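Two arms for the price of a kitchen

I have been putting off writing about the Skornlow kit for long enough that the nice people who lent it to me have started signing their emails with just an initial. So, fine. February is over, I have had my turn with it, and I have opinions.

For those who missed the last post: Skornlow sells a two-arm tabletop setup aimed at small labs, community colleges and people like me, who write about this stuff in exchange for not having to buy it. You get the pair of arms, the grippers, a control box, the software (called Drumus, and we will get to Drumus), and a suggested list of household items to go shopping for. The list is the most charming part of the whole package. It reads like the wedding registry of a very cautious couple. Mugs and something to hang them on. Plates and something to stand them in. Towel. Oven, small.

I bought nearly all of it in one trip, plus a few things that were not on the list, and got a look from the cashier.

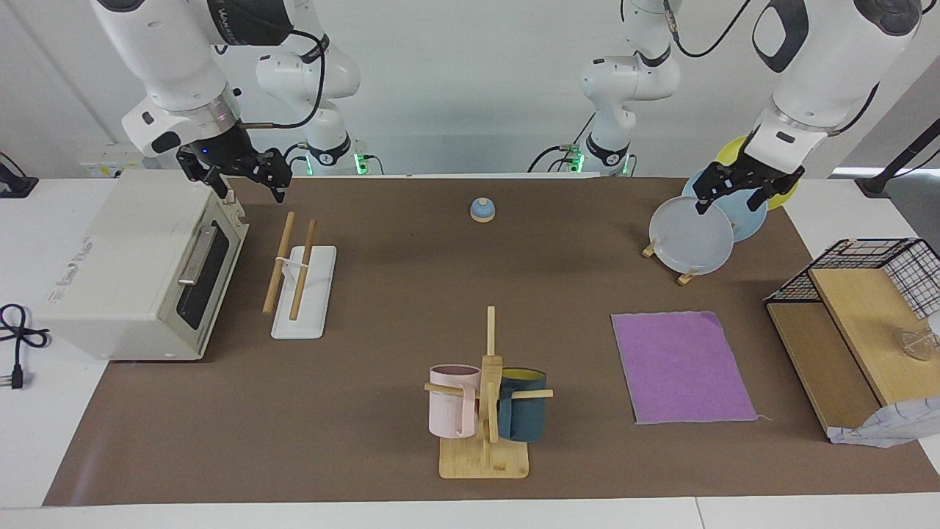 Posted 2018-03-05 | 5 min read

Let's start with the plates, as that is what I spent most of my time on. The Skornlow manual has a chapter called "First Tasks," and plates come right after "Emergency Stop," which I thought was a nice bit of foreshadowing. A plate standing in a rack is thin, slippery and leaning on its neighbors. You have to pinch the rim, pull along the line of the slot, and not take the next plate along for the ride. My own hands do this before coffee. The arms needed a good deal of coaching.

The coaching happens in Drumus. You record the move, you play it back, you nudge the points that came out wrong, and you play it back again. When it works, it's a lovely little program. The timeline is clear, the undo goes back a long way, and there is a slow-motion slider that I ended up leaving near the bottom for most of a week. When it doesn't work, it puts up a gray box that says "Motion not accepted" and leaves you to think about what you've done. I got to know that box well. There is a help page for it. The help page suggests checking the motion.

The grippers are the best part of the kit, and I say that as someone who sulked when I saw they only had two fingers. They hold a plate rim firmly, and the force setting runs from 1 to 16 with a sensible default. I never went past 5 with anything I could break. Mugs were easier than plates, provided you come at the handle side and don't try to be clever. The towel was a misery. Towels are a misery for every arm I've ever tried, so I won't hold it against this one, but if you're buying a kit because you picture it doing your laundry, please sit down until the feeling passes.
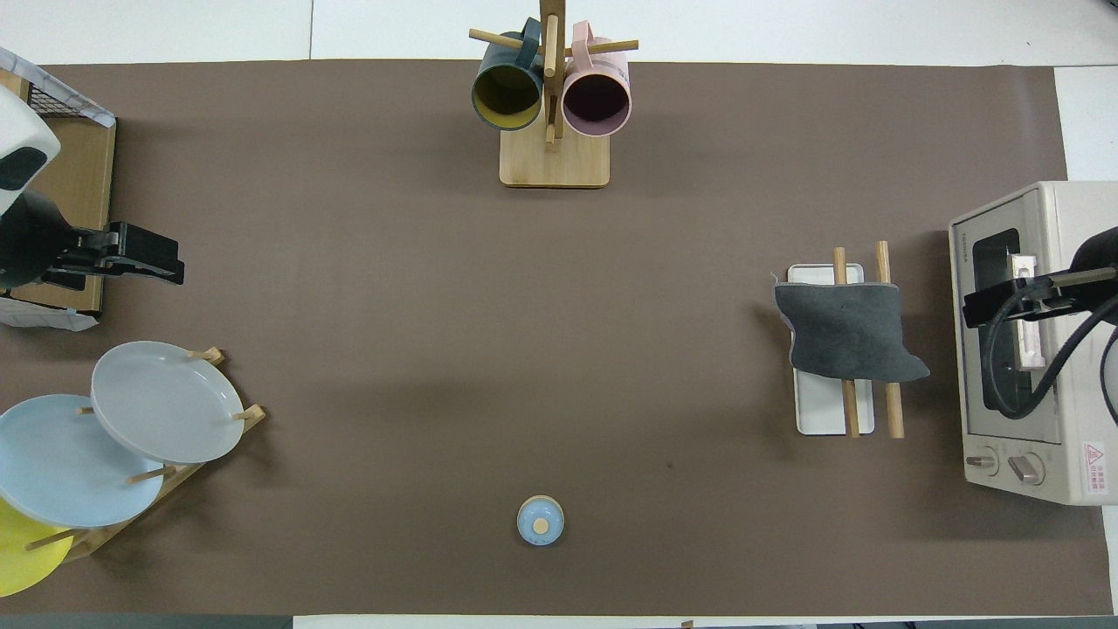
Setup took me a full Saturday. The arms go on easily enough, and the bolts are labeled, bless them. The cables are another story. There are a lot of them, they are all black, and the diagram in the quick-start guide is also printed mostly in black. I got the left and right control lines swapped and spent a while telling one arm to move and watching the other one do it. If you have ever tried to pat your head and rub your stomach, you know the mood.

A word on the competition. Last fall I had the Vadmont kit on the same table, and a lot of you have asked which one I'd keep. Vadmont is quieter and its software has fewer gray boxes. Its arms also have the reach of a toddler in a high chair, and anything toward the far side of the table might as well have been in another county. Skornlow wins on reach by a mile. It also wins on support, which answered me the same day, twice, and was polite about the cables.

Then there's the money. The base kit is out of hobby range and I won't pretend otherwise. What annoyed me more was the extras. A spare set of fingers is $500. The yearly Drumus license after the first year is another $1000, and without it you can play back your old recordings but can't make new ones, so your robot becomes a sort of jukebox. I asked if there was a cheaper tier for schools. There is one "planned."

Would I buy it? For a teaching lab with a budget and a patient person on staff, yes. The hardware is solid and students will learn a lot from the plates alone. For a spare room, no, and I say that as the owner of a spare room who did look up the financing.

The kit goes back on Thursday. I'm keeping the mugs.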